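Why I Still Want the Waiting Back in My Farm Games

I started to play casual games on my phone when I moved for work and had no friends in the new city. The first one was Futgate, a small game where you repair a village inn and find lost objects in old rooms. I was not good at it. I needed four evenings to finish the cellar, and I remember every one of them.

Last January the developers made a big update. Now there is a button called Finish Now, and it costs 19 coins. The game gives you 100 coins every morning, so in practice you can finish everything. The roof needs no time, the garden needs no time, and the bread is ready when you touch the oven. Many players were happy with this. I was not, and I would like to explain why.

When a game makes me wait, it gives me something to think about. I planted the beans, I closed the phone, and on the bus I was thinking where the fence should go. The waiting was a part of the play. I know that some companies used it badly - they made you wait two days and then asked for money. That was greedy, and the players were right to complain. But a wait of 20 minutes for a loaf of bread is a different thing.
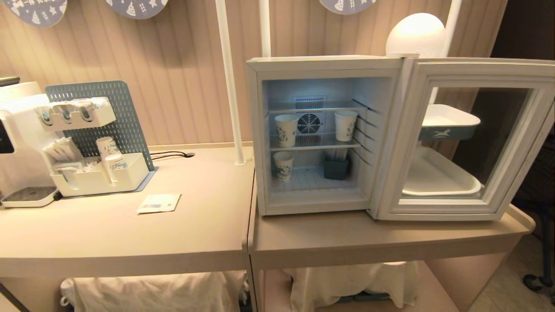
Edeltraud Gruber does not agree with me at all, and wrote under my last post that a timer is only a closed door with a clock on it. She has 81 levels finished in Mutton, the sheep game, and she says she would have stopped at level ten if the wool still needed an hour to grow. She has small pieces of free time and wants to use them for playing. I understand this, and I have no good answer for people whose free time comes in such small pieces.

Still, I think there is a middle way. In Lemberg, which is a game about a railway town, you choose the speed at the beginning. Slow mode has fewer tasks and longer stories between them. Fast mode has no timers, but you get more hidden object rooms. Both modes have the same ending. I chose slow and I paid once for the full game.

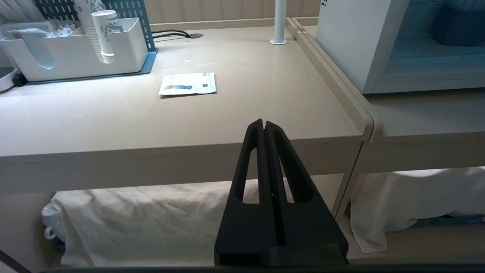 What I Would Ask From Developers

Please let the player choose, and do not hide the choice in the third page of the settings. Please do not give 2,000 coins as a welcome gift either. With so many coins I never learn what a thing is worth, and after one week I do not open the game anymore.

I have now deleted Futgate and started Lemberg for the second time, again in slow mode. The station clock will be repaired tomorrow morning, and I have not decided yet about the color of the benches.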